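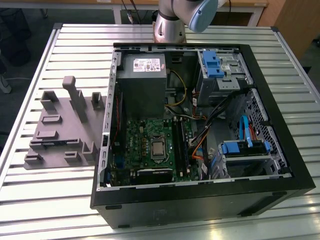

横倒しの筐体。青い部品は光学ドライブの留め具。

ファーガルンド修理店に、黒いタワー型のパソコンが持ち込まれたのは八月の終わりだった。持ってきた女は、電源は入るが画面が出ないと言った。父親が使っていたもので、中に手紙の下書きが残っているはずだという。

預かり票の番号は574になった。私は票の控えを女に渡し、筐体を作業台に寝かせて側板を外した。

ほこりは思ったより少なかった。父親という人は、ときどき中を掃除していたのだろう。電源のラベルもきれいに読めた。私はまずメモリを二枚とも抜き、端子を拭いて一枚だけ戻した。画面は出なかった。もう一枚に替えても同じだった。

次にグラフィックスカードを外した。棚の箱に同じ幅の古いカードがあったので、それを差した。ファンが回り、しばらくして白い文字が出た。

文字は、ハードディスクが見つからないと言っていた。

水色のケーブルを抜いて差し直した。それでもだめで、赤いほうと口を入れ替えた。三度目の起動で、ディスクの中でかすかな音がして、見たことのない壁紙が現れた。港の写真だった。隅に「ヴルナスホルム」と地名が入っていた。

中身を見るのは仕事のうちに入らない。ただ、写しを取るにはフォルダの名前を見なければならない。「手紙」というフォルダがあり、ファイルは九つあった。どれも同じ日付で、2019年5月17日だった。大きさも似たようなもので、一日に九回書き直したらしい。

私はフォルダごと新しいディスクに移し、開けずに画面を消した。

夕方、女に電話をかけた。手紙は九通ありましたと言うと、女は少し黙ってから、宛名はわかりますかと聞いた。開けていないのでわかりませんと答えた。

「じゃあ、開けないでください」

「はい」

「修理代はいくらですか」

私はカードと作業の代金を足して、約2000クローネと伝えた。女は、明日の昼に取りに行くと言った。

電話を切ってから、借りもののカードを留めるねじがまだ締まっていないことに気づいた。作業台に戻り、ねじを締めて、ケーブルをまとめ直した。側板は明日、女が来てから閉めることにした。中を見たいと言うかもしれない。

外したカードは袋に入れ、番号を書いて筐体の横に置いた。それから店の明かりを消した。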